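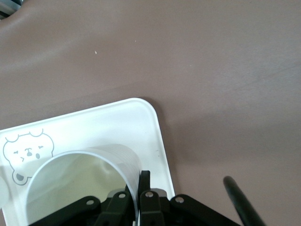

Chapter 6
Cups, Trays and Two Arms

In this chapter you will learn to:
- state a handling task as a start condition and an end condition
- choose between a fixed view and a wrist view for a given measurement
- assign steps to a left arm and a right arm without a collision
- keep a trial log that another team can use

Terms: workspace, parallel gripper, linkage, approach direction, occlusion, handover zone

6.1 The Kostberg Task

Chapters 1 through 5 dealt with a single arm moving rigid blocks. The class project for the second half of the course, called the Kostberg task, uses two arms and thin-walled cups. Each team programs the arms to bring cups to a tray and set them upright on it. The same task is used in the Warkico student meet in November, with a stricter time limit.

A block can be gripped on any pair of opposite faces. A cup has fewer good choices. Its wall bends under load, its diameter changes from base to rim, and a cup on its side will roll if a finger touches it off center. The gripper must therefore close slowly, and the two fingers must reach the wall at nearly the same time.

Before writing any motion code, a team describes the task in two sentences. The first gives the position of every object at the start. The second gives the position of every object at the end. Words such as "near" and "straight" are not accepted unless a distance or an angle follows them.

6.2 Sharing the Workspace

Two arms with overlapping reach can strike each other even when each program is correct on its own. The simplest protection is a handover zone, a region that only one arm may enter at a time. In the Kostberg task the zone is the area above the tray. 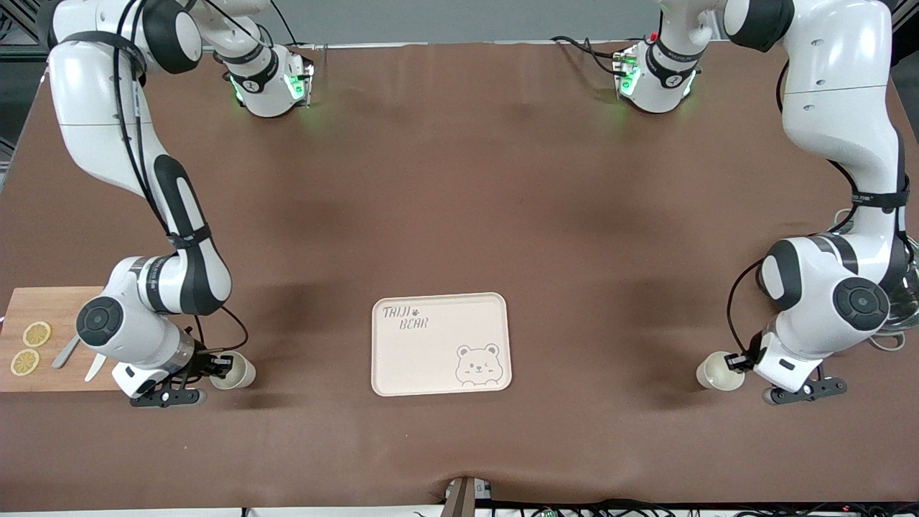
Figure 6.1 Fixed view of the workspace. Each gripper holds a white cup on its side, with the opening toward the tray.

Left and right are always named from the robot's side of the table. In Figure 6.1 the robot's right arm is therefore on the left of the page. Mixed naming is the most common error in first reports.

6.3 What the Wrist Camera Adds

The fixed camera gives the layout of the table but is a poor guide to the gap between a fingertip and a rim. The wrist camera gives a close view of that gap. Its weakness is occlusion: the gripper covers the bottom of every picture, and the cup may cover the surface below it.

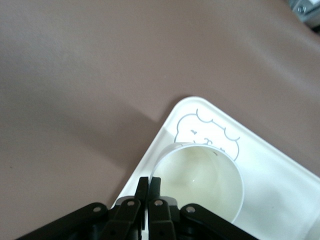 Figure 6.2 Wrist view. The cup opening is seen from almost directly above, with the fingertips beside the rim.

The line drawing on the tray is useful as a reference mark. When part of it is covered by a cup, use the rounded corner of the tray instead.

6.4 The Trial Log

Record each trial in the Rewi log sheet, one line per trial. Enter the approach direction, the closing time in milliseconds and the result. Start with a closing time of 1000 and change one value between trials. A complete log for this chapter has 42 lines. Failed grasps are entered in the same way as successful ones.

Check Kakelen units (Appendix 2) before copying values from an older log.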